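Textile Care Workshop, Dustside
Notebook entry, January 7, 2020
Entered by: W. Frei

Subject: colour loss in cotton bed linen, second washing series.

The second series was started with the Ammann detergent at the reduced dose. Batch 604 was divided between the two machines, and each load was kept to 3 kg in accordance with the revised procedure. Valentin Bühler weighed the loads and signed the sheet.

Drying was carried out on the lines. The tumble dryer remains out of service until Kerkon supplies the replacement belt, which was ordered before the holidays.

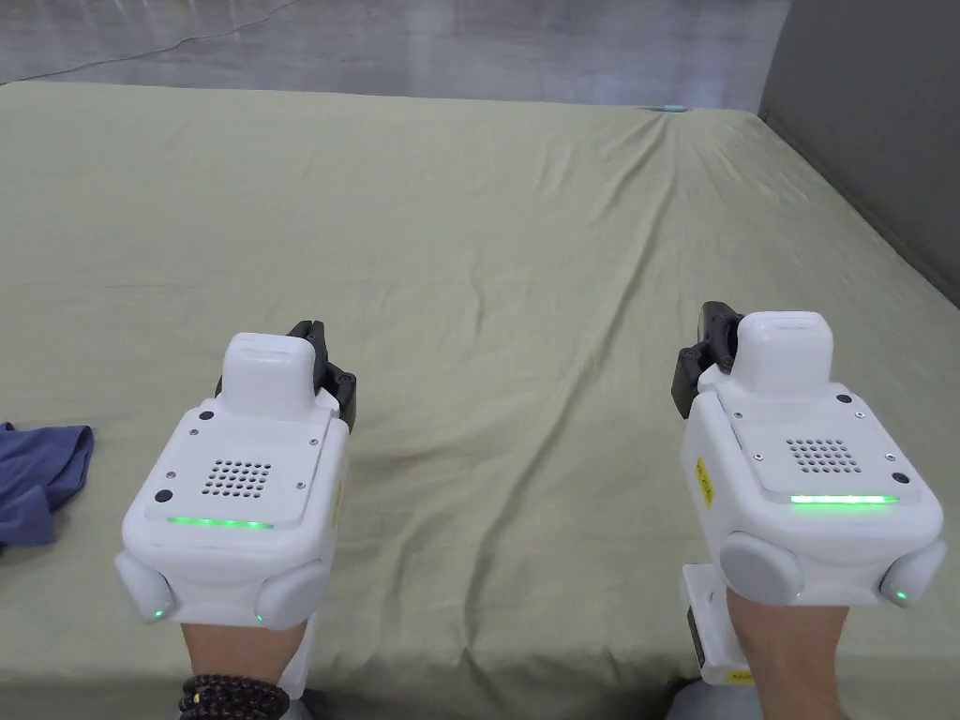

Shrinkage is to be measured along the length first, then across the width, with the cloth laid flat and not pulled. Readings taken before the cloth has rested overnight shall be entered in pencil only. The first series showed a loss of roughly 66 mm in length on the double sheets. The Plisus samples have not yet been measured.

Water hardness was not recorded this morning. To be taken tomorrow before the first load.

Outstanding: 500 sample labels, to be ordered by V. Bühler. The colour cards are due for renewal in April. Shelf B still to be cleared.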